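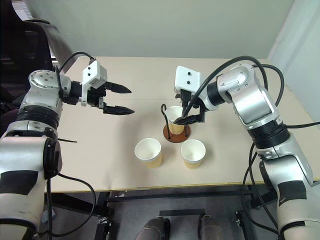
Handout 3: Daily care of the two-arm cell
Course: Robot Cell Maintenance, Yu building
Notes by Fengying Shi, 09/02/2024

Before you touch the arms, press the stop button and wait until Zihan Guo or me says the power is off. Last term one group skipped this step and we lost the whole morning.

1. Cables
Follow each cable by hand from the wrist to the base. It must have enough slack for the full bend of the elbow. If the loop at the wrist rubs on the arm housing, turn the cable a little and fix it again. Old tape on the base should be changed when the edge comes up.

2. Grippers
Clean the fingers with a dry cloth. Close and open each gripper 20 times from the Jeltico panel and listen. A clicking sound means the finger screws are loose. Tighten them with the small key, a quarter turn only.

3. Table clamps
Check both clamps. If the table has moved, the taught positions are wrong and must be taught again.

4. Cup test
Run the Tanden cup program 3 times at low speed. The fingers should meet the rim of the cup without bending the paper. When a cup is bent, replace it before the next run and write the height error in the log.

Homework: read the Flitulano manual, the chapter on wrist calibration. Bring your log sheet to the next class, also when it has no errors.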